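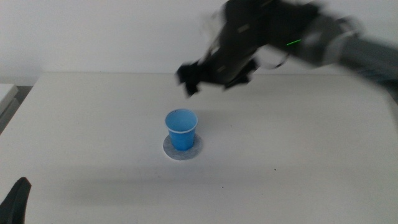 A blue cup on a round coaster.

What is an opinion poll?

Before an election, people want to know who might win. A pollster asks a group of voters which person or party they plan to choose. The answers are added up and shared on the news.

Who gets asked?

A country has too many voters to call them all. Many polls talk to roughly 1,000 people.
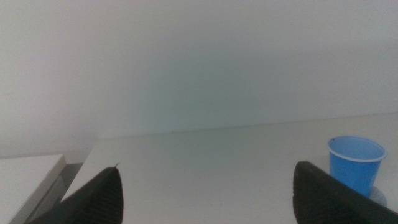
The group should be a mix of young and old, from cities and farms. It is called a sample. 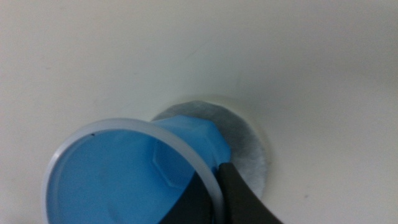
Looking into a light blue plastic cup.

Can a poll be wrong?

Yes. Some people change their minds, and some never vote. Pollsters also give a "margin of error," a number that tells you how far off the result might be.
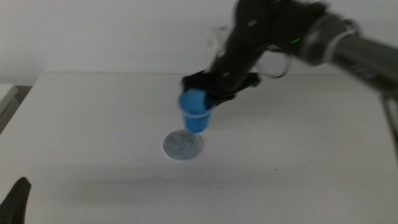 Try it at school

Pick one question, such as "Should recess be longer?" Ask eight students from different grades. Write down each answer, then ask again on Thursday and compare.

Words to know
Pollster: a person who runs polls
Sample: the people who are asked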